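## Gripper trials: two finger sets, one wrist camera

The gripper comparison that started in January is through its first stage, and several people have asked how it is going. What follows covers the work up to now, including the parts that have to be done over.

The question was a simple one. The arm in the back bay has been running with the Oberholzer parallel gripper for as long as most of us have used it. It is reliable, but its fingers are broad and flat, and they do badly with thin things lying on a table. Pens, dowels, and cable ends all tend to get nudged away before the fingers close. Bronine makes a narrower finger set with angled tips that fits the same mount, and we wanted to know if switching was worth the trouble for the small-parts work planned for spring.

We decided to do most of the comparison in simulation before touching the hardware. Swapping fingers on the arm means recalibrating, and every swap takes the bay away from other people. In simulation we can change the fingers between one run and the next and leave the job going overnight.

The setup is called Nurkstead, after the street the old lab was on. It has a table, the arm, a camera mounted at the wrist looking down past the fingers, and a small library of objects. Each run drops the object at a new position and angle, moves the arm above it, and lets the controller pick a grasp from the camera view alone. A run counts as a success if the object is lifted clear of the table and held for 10 seconds.

We did 400 runs with each finger set. The pencil model got most of the attention because it is the hardest of the long objects. It has flat faces along the body and a round end, so the same grip behaves differently depending on where it lands. We also vary the lighting from run to run, and some of the settings are harsh.

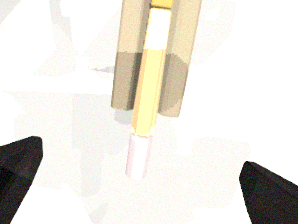

Rónán Keogh asked whether the very bright settings are a fair test at all, given that the bay has overhead panels with diffusers and nothing in it ever gets that white. His view was that we could end up choosing fingers on the strength of lighting that never happens, and that a controller trained to cope with it might get slower at the ordinary cases. He would like the results split by brightness before anyone orders parts.

That is a fair point and we have done the split. With the bright runs taken out, both finger sets do better, and the gap between them gets smaller but does not close. The narrow fingers are still ahead on the pencil and on the thin dowel. On the blocks there is no difference worth reporting, and on the foam ball the old broad fingers are better, since they have more surface to hold with.

Most of the bright-light failures looked alike. The controller places the grasp point using edges in the camera view, and when the table washes out, it has less to go on. Shadows with hard outlines cause a related problem. In a number of runs the arm lined up on a shadow next to the object and closed on nothing. This happened with both finger sets, so it says more about the controller than about the grippers. We are keeping the bright settings in the mix for now. The bay does get direct sun through the side door for part of the afternoon, and the person who runs the arm at 4 p.m. should have the same odds as the person who runs it in the morning.

### Camera and controller

Part of this stage was a check on the wrist camera position. It now sits farther back on its bracket, which keeps both fingertips in view while the arm comes down. With the broad Oberholzer fingers, the old position hid the tips during the last part of the approach, and the controller was working from where it thought they were. The new position costs a little detail on small objects. We think it is a good trade, and it will stay for the next stage.

The controller is still Plaseo, with the settings we have had all year. We tried a slower closing speed on the long objects and it helped a little with both finger sets. Closing slowly gives a round object time to settle between the fingers before the grip tightens. It also makes each run longer, and over a full night that adds up. The slow setting is saved as a separate profile, so please check which one is loaded before you start a job.

### What needs to be redone

The friction value for the pencil's round end was wrong in the first batch. It had been copied from the wooden body, so grasps near that end slipped more than they should have. We have corrected it and are rerunning the pencil for both finger sets. The lift height was also set too low at first, which let a few dragged objects count as lifted. Those runs have been thrown out.

### Next

Once the reruns are in, we will put the narrow fingers on the real arm and repeat a short version of the test with seven objects from the parts drawer. The bay will be closed to other work for two mornings while that goes on, and the sign-up sheet on the door will show which ones. If you have a job that depends on the broad fingers, put your name on the sheet so we know to refit them for you afterward.

We could also use suggestions for objects. The current library is heavy on things that are easy to model. If there is something thin, round, or awkward that you expect to be picking up this spring, leave one in the tray by the bay door with a note saying what it is. Nothing heavier than 700 grams, please, as the wrist mount is not rated for much more with the camera on it.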